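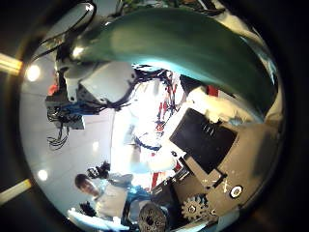 Wrist camera view with the arm, cabling and an operator.

Tarnent is looking for people to teach a robot hand (Jastport site, part time)

We are a small team working on a learning system named Olus. The system learns from examples which people give to it, and each example is one short task, done by a person who guides the robot from start to end. At this moment we have 2,516 accepted examples. It is a good start, but for the handling of soft and delicate things it is still too little.

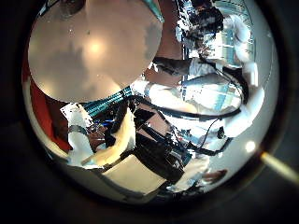
Another wrist view: beige pad, white arm segments, black cables.

What you will do

You hold the controller and guide the hand to pick up, turn and put down different objects. A session takes 2 hours, with a pause in the middle, and in one session most people record about 29 examples. After each one you mark it as good, unclear or failed. Please mark the failed ones sincerely — we keep them also, and they are useful for the training.

In November we begin a new set with flowers and leaves. 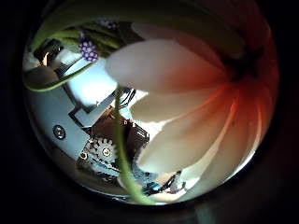

Stems bend, petals hide what is behind them, and the system must learn to be patient with both. For this set we prefer participants who have calm hands and who do not mind repeating the same movement many times. Experience with flower arranging, sewing or repair of small devices is welcome but not required.

Who can apply

You are 18 or older, you can stand for one hour, and you read simple instructions in English. Left-handed persons are very welcome. You do not need to know programming. If you have a strong pollen allergy, please tell us before the first visit and we will give you a different set.
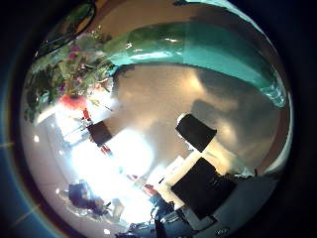 2 min read

Payment and schedule

We pay 200 per session, also for the training session, by transfer at the end of the week. Sessions are in the morning or from 4 p.m., and you choose at least one each week. The first visit is always on a Wednesday.

The wrist cameras record during the whole session, so your face or your voice may be in the material. You will receive a consent form to read at home before you sign.

How to apply

Write a few lines to Dimas Setiawan at the Tarnent office in the Pattinasarany building, with your available hours and which hand you use. Questions about the recordings go to Fikri Lumbantobing. We answer every message, usually within one week.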